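About Garside

Teaching robots by showing them, one example at a time

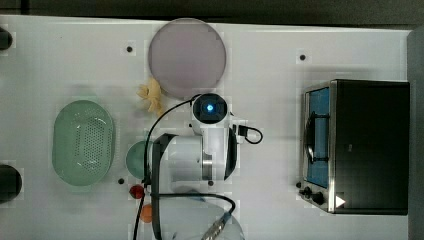

We are a small company and we collect demonstrations for learning systems. A demonstration is one complete recording of a robot arm doing one task while a person guides it. Our customers use these recordings to train their models. We do not train the models ourselves, and we do not sell robots. We tried both for a short time and we were not good at it.

How we started

Garside was founded by Mieczysław Szczepańska, who worked before as a test engineer for packaging machines. In this work he saw that a machine was often stopped by very simple things: a lid turned the wrong way, a box a little soft at the corner. When he began to read about robots that learn from examples, he asked himself who is making the examples, and if these persons have enough patience. The first station was built in a rented room above a bicycle shop in Astley. The table was too low and everyone had pain in the back. Today our tables can be raised, and each operator sets the height before the shift.

What we record

Most of our work is in household tasks, and kitchen tasks are the largest part of it. On our kitchen table the arm works among a toaster oven, a colander, a plate, a bowl and small toy food. The tasks sound easy when you say them. Put the orange fruit in the bowl. Move the colander to the other side. Open the oven door and place the plate inside. For a person this is a few seconds. For the arm it is a long list of small decisions, and the examples must show these decisions clearly.

We use toy food because it keeps its shape and color from morning to evening. With real tomatoes we had a different tomato after each hour of work.

Our kitchen collection is called Trarkeck. It has now 3,789 accepted demonstrations, in 616 different arrangements of the objects. When we change an arrangement we change it really: the plate goes to another place, the colander is turned, some object is taken away. If the objects always stand in the same place, the model learns the place and does not learn the object. We made this mistake in our first collection, and the customer was right to send it back.

How we work

One operator guides the arm and a second person watches the recording. An operator makes up to 50 demonstrations in one shift, and then stops, also when the day is going well. Tired hands make strange movements, and the model will learn the strange movements too.

Every recording is reviewed by someone who did not make it. The reviewer writes if the task was finished, if the arm touched something it should not touch, and if the written instruction agrees with what was done. Failed attempts are not deleted. We keep them in a separate folder with a short note, and some customers ask especially for this folder.

The team

We are six people. Four of us are operators and reviewers, and we change these roles every week. One person takes care of the software, which we call Stirkolov, and which keeps each recording together with its instruction and its review. Mieczysław makes the plans with customers and still guides the arm on some mornings, because he does not want to forget how it feels.

Nobody in the team studied robotics at a university. Two of us come from sewing, one from a dental laboratory. We have found that people with careful hands learn this work fast, usually faster than they expect.

Working with us

If you need demonstrations for a task, please write to us and describe it in ordinary words. Tell us which objects are used, how the task begins and how you know that it is finished. We prefer to start with a small trial set, so you can look at it before you order more. Our next free period for new projects begins in October.

Visitors are welcome in Astley, but please write some days before, so that one of us is free to show you the tables.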